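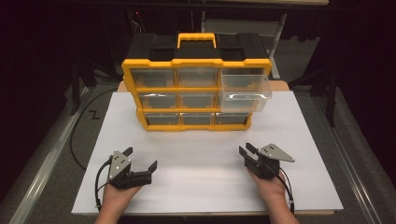 Paloma Halvorsen writes that last September's list was too long and too cheerful, and could we please get to the extinguishers before everyone's gone to lunch. Noted, Paloma. Extinguishers are now item 2.

PACHECO STREET COMMUNITY WORKSHOP
Walk-through checklist, with comments
Inspected by: Finn Ostermann
Comments added afterwards by whoever had a pen

1. Exits and aisles
Front door opens fully: yes
Back door opens fully: yes, with a shoulder
Aisles clear to 80 cm: no
Comment: The canoe is still in the aisle. The canoe was in the aisle last time. I have been told it is "nearly finished", as has its owner's wife.

2. Fire extinguishers
Mounted and visible: two of three
Gauge in the green: all
Tag signed: all
Comment: Number three is mounted, tagged, charged and behind a sheet of plywood. Moved the plywood. Please don't move it back.

3. Electrical
Cords free of cuts and tape: no
Power bars plugged into power bars: one, by the kettle
Panel accessible: yes
Comment: The orange cord on the mitre saw has been repaired with hockey tape. I've binned it. Bohdana has a new one in the office and will want a signature.
Comment (B.S.): I will.

4. Machines
Guards fitted: yes, except bandsaw
Emergency stops tested: yes
Push sticks at table saw: yes
Comment: Bandsaw is locked out until the lower guard turns up. The key is with me. Asking nicely has been tried.

5. Dust
Collector bag under half full: no
Filter cleaned: the log says so
Comment: The log also says it was cleaned at 3 a.m. Admirable dedication. I did it again.

6. Small parts and hand tools
Drawers pushed in after use: mostly
Blades capped or in the tin: yes
Bench tops cleared at closing: partly
Comment: A drawer left sticking out at elbow height is how we lost 3,000 assorted washers to the floor in the spring. Some are still being found, usually by people in sandals. See item 7.

7. Footwear
Closed toes on everyone present: no
Comment: One pair of sandals, one pair of what I was assured were "work Crocs". Both sent home.

8. First aid
Kit sealed and in date: seal broken
Eyewash in date: yes
Comment: Plasters gone, triangular bandages untouched. Restocked with a box of 72.
Comment (Diane Chisholm): The fabric ones this time? The clear ones come off in glue.
Comment: Fabric.

Result: pass with corrections. Canoe, bandsaw guard and kettle power bar to be rechecked next month.

Signed, F. Ostermann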